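Serville Saves Its Best Party for September

By the time most towns have folded up their rainbow flags for the year, Serville is just getting started. This old river town holds its Pride weekend in September, when the heat has finally let go and the college kids are back, and after three years of hearing friends rave about it I packed a bag and went. Oh, I am so glad I did!

The whole thing started as a potluck behind the Pennington, the brick movie house on Canal Street, with a record player and one long table. Last year 851 people signed up to march in the parade, and that doesn't touch the crowd on the sidewalks (bring a folding chair, and bring it early). The route is short, just nine blocks from the ferry landing up to the square, and it moves at a stroll, so you get to wave at everybody twice. My favorite group was the Korkport contingent, who come over on the morning boat every year with a brass band and play the entire crossing. You hear them before you see them. 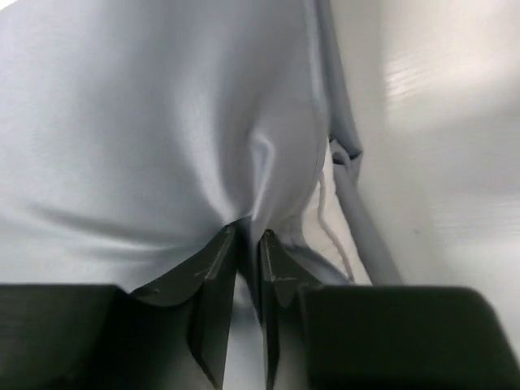
Soft blue-gray fabric, gathered to a point.

Evenings belong to the Pennington. It has 272 seats and a balcony that creaks, and the drag revue sells out both nights, so get your tickets before you book your room. I went to the late show and lost my voice by the second number. There was a torch song done completely straight-faced in hip waders, a mother-and-son duet that had the row in front of me in tears, and a lip-sync battle settled by stomping. The earlier show is all ages and every bit as loud, and the lobby stays open between the two with lemonade and a piano anyone can play.

Afterward the crowd drifts downhill to Zundov, a dance bar in a former bait shop that still has the minnow tanks along one wall (lit up pink now). The patio faces the water. They play disco until eleven, house until closing, and one slow song right at the end, and strangers really do ask each other to dance. I danced with a retired mail carrier who had better knees than mine.

Where to Stay

Rooms go fast. Between the two inns and the motel by the bridge there are 242 beds in town, and the parade weekend fills nearly 1,000 stomachs at the Sunrise breakfast alone, so you can do the math. If Serville is full, try Korkport. It's twenty minutes by ferry, the guesthouses are cheaper, and you might end up riding over with the band. Pack a sweater either way, as the wind off the river picks up after dark. 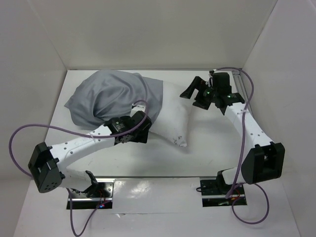 If You Go

The parade steps off from the ferry landing at 11 a.m. and the street fair in the square runs until 6. Both are free. Tickets for the revue go on sale in July at the Pennington box office, cash or card. Zundov is 21 and over after 9 p.m., with no cover before then. Parking on Canal Street closes the night before, but the lot behind the high school is open all weekend and a shuttle runs down to the landing.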